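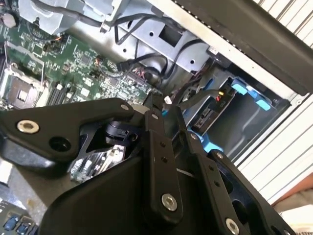 Setting Approach Limits for Work Inside a Computer Case

This procedure applies to operators using the Jera motion planner with a wrist-mounted camera and a linkage gripper. It covers tasks performed inside an open desktop case, where the power supply housing, drive cage and cables leave little clearance for the fingers.

Before you begin, load the Okmont workcell profile and confirm that the planner reports the correct tool. The collision model must include the full width of the finger links as well as their tips.

1. Move the arm to the survey pose and capture a depth map of the case. Repeat the capture if the planner reports less than 55 percent coverage.

2. Mark the motherboard as a keep-out surface. When the CPU socket is exposed, draw a separate zone over it and set the margin to 30 mm. The retention lever is thin and is often missing from the depth map, so the zone must be drawn by hand.

3. Mark cables as soft obstacles. Do not delete them from the map, even where they cross the intended path.

4. Set the approach speed to 50 mm per second outside the case and 7 mm per second inside it. The change takes effect at the entry plane, which should sit slightly above the highest edge of the case.

5. Run the plan in preview. Check the clearance display at the drive cage, where latches and connectors may project beyond the modeled box.

6. Execute the plan with the force stop enabled. If the stop triggers, retract along the recorded path and take a new depth map before planning again.

Saved zones are valid only for the case in which they were drawn. Requests for changes to the default margins should be sent to Mayuree Chareonsuk, who maintains the workcell profiles.

Related articles
Calibrating the Wrist Camera
Importing a Tool Model into Jera
Reading the Clearance Display
Force Stop Settings for the Dredidham Cell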